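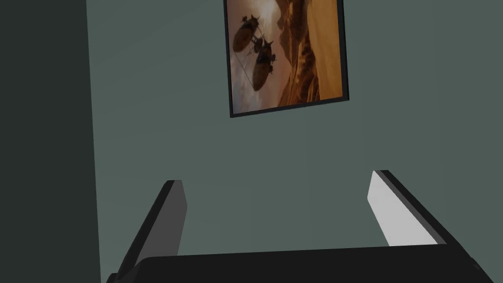
*Wrist view in the Delteo simulator, gripper open and empty.*

# Delteo Practice Rooms

Delteo is a set of simulated home interiors for teams who want to check a two-armed robot against their own safety rules before it goes near a real kitchen. We love this stuff, and we've tried to make the rules as easy to use as the rooms!

Each room comes with the Kollár rule sheet, written by Lenka Hájek and Vilém Šindelář. It fits on 4 printed pages and covers the things that get skipped when people are keen to see an arm move:

- **Start pose.** Fingers open, nothing held, both wrists clear of the worktop.
- **Approach.** One arm moves over a shared surface at a time. The other waits.
- **Speed.** Slow zone within 20 cm of any wall, door or table edge.
- **Stop.** A stop command ends the run. No resuming halfway, please – reset and go again.
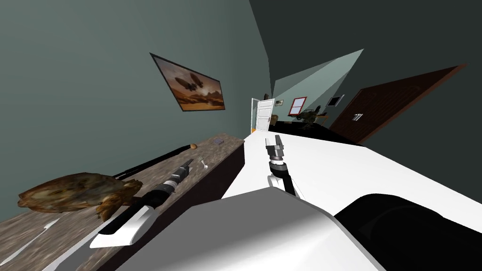

Surfaces can be swapped between runs, and so can the things lying on them. We'd urge you to do this often. A rule that holds for a box and fails for a long thin stick needs another look, and it's lovely to find that out on a screen. The library has 494 items so far, with more due in July.

## Keeping records

Every run writes a plain log: start pose, rule version, any limit crossed, and who signed it off. Štěpánka Dvořáček built the log viewer (Fikura) and it is a joy to use, even on an old laptop. It opens up to 900 runs side by side, so you can sort by rule and go straight to the failures.

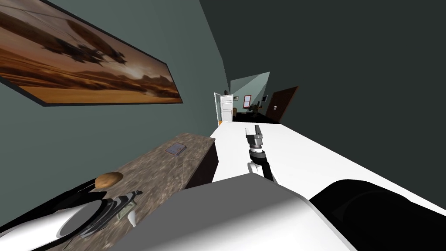 Good practice is to have someone other than the operator read the log. If you change a rule, give it a new version number and run the whole set again, including the runs that passed.

## What you get

- Room files and item library
- Kollár rule sheet, printable and editable
- Fikura log viewer
- Setup help from Svetozár Kuruc at our Zulungate office

Does not replace a risk assessment for the real robot on the real site.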